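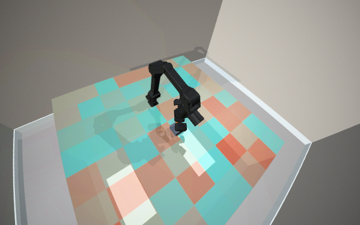 Simulation-first cell planning (most people just say "sim-first") is a way of bringing robots into a workplace where the robot's job gets worked out in a computer model before anything is bolted to a floor. It's used mostly for small pick-and-place work: parts trays, repair benches, kitting, that kind of thing. I've kept this entry up since I was a bench assembler myself, so you'll get the encyclopedia part and a fair bit of me too.

Origins and name

The term got around through Skulum, a training package that a lot of smaller shops picked up for its price. In Skulum you build a walled floor, drop in an arm and a block, and write the moves until the arm does what you want. The block stands in for whatever your shop handles. At Pinditz, where I worked, it stood in for a relay housing, and we all called it "the brick" - even the folks who had never opened the software and were talking about the real housing.

Before that, the usual way was to buy the arm, stop the line, and teach it by hand over a long weekend. I did two of those weekends. I don't miss them!

How the work goes

One person, usually called the cell planner, sets up the floor and the arm. Then the reach gets checked, which is the slow part. An arm can get to a spot and still come at it from an angle that's no good for gripping, so you try the same pickup over and over with the block turned a little each time. Our rule at Pinditz was 1,000 clean pickups in the model before anyone could ask for floor time. Other shops set it higher or lower, and I've heard good arguments both ways.

After that the moves are loaded onto the real machine and run slow, with an operator at the stop button. Something always needs fixing at this stage. Lighting, cable drag, a tray that sits a hair low (ours did, for months). Real grip is fussier than modeled grip, and anyone planning a cell should leave time for that.

What changes for the people there

This is the section I get the most mail about, so I've made it longer than the rest.

The bench jobs change first. At Pinditz we had 14 assemblers on the relay line when the first cell was planned, and 21 people on the same line two years later, but please don't read that as a rule. We had picked up a big order from Vendard in between, and they would have needed hands anyway. Over at the Kingi plant the line got smaller and people were moved to packing, which paid less. Both of those were called successes in the trade newsletters.

The day itself feels different. You do less reaching and a lot more watching. My wrists got better and my attention got worse, and I know several people who would tell you the same. Loading trays for an arm is also a pace job: it wants the next tray when it wants it, and you can't slow down to finish a story. We ended up asking for a buffer rack so that someone could go to the bathroom without stopping the cell, and I'd put one in every plan from day one.

Then there's who gets to sit at the computer. In the early years it was engineers only, and the moves they wrote were tidy and kind of dumb, because they'd never had a housing pop out of their fingers. Once a couple of us from the bench were let into Skulum, the pickup order changed completely. We turned the parts before lifting, like you do by hand. I think that was the best thing sim-first did for us - you can let a beginner crash an arm all afternoon in a model and it costs you the electricity.

Pay for this is a mess. Some shops have a planner grade, some call it "other duties." Ask before you say yes.

Training

Skulum's starter course is a single arm, a single block and a long list of exercises. Most bench people get through it in a couple of weeks of half days. The spreadsheet side (cycle times, reject logs) takes longer to get comfortable with. Our first full log ran to 3,318 rows and I read every one of them, mostly at home, which I would now tell you not to do.

See also: buffer rack, hand teaching, kitting, operator grade

Last updated: Fri 12 July

Comments

trayloader2: The bit about the bathroom is so true. We went since November without a rack and it was miserable. Sending this to my lead.

benchrat: Good article but I think you're too easy on the engineers lol

mo_k: Does the starter course cover two arms sharing a tray? That's what we're getting and I can't find anything on it.

benchrat: @mo_k no, that's in the second course. Do the first one anyway, the pickup exercises are the same.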